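Trernex Claims Desk - Set-Up Guide
Section 3: Opening a malpractice file
3 min read

Start in February if you can. By summer the Osico records portal is slow enough to qualify as a delay tactic.

1. Sign in and choose New Matter. Pick "Medical liability", even if the client calls it "what that hospital did to me".
2. Enter the date of treatment and the date the client found the harm. These are two fields. The filing deadline may hang on either one.
3. Upload the chart. Zatari accepts up to 2,000 pages per batch; our longest chart so far ran to 2,694 and went in as two.

Note: Scans under 200 dpi will upload happily and then be unreadable to your expert, who bills by the hour for squinting. 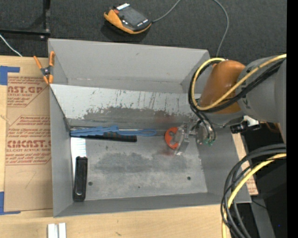 4. Run the Vlad checker. It flags missing signatures, gaps between visits and nurses who seem to have worked two wards at once.
5. Assign an expert reviewer in the same specialty as the defendant - a foot surgeon's views on anesthesia are best saved for dinner.

Caution: Closing a matter locks the notes. Reopening one takes a partner's approval and some groveling.

Trernex Support | Contact | © Trernex | Back to top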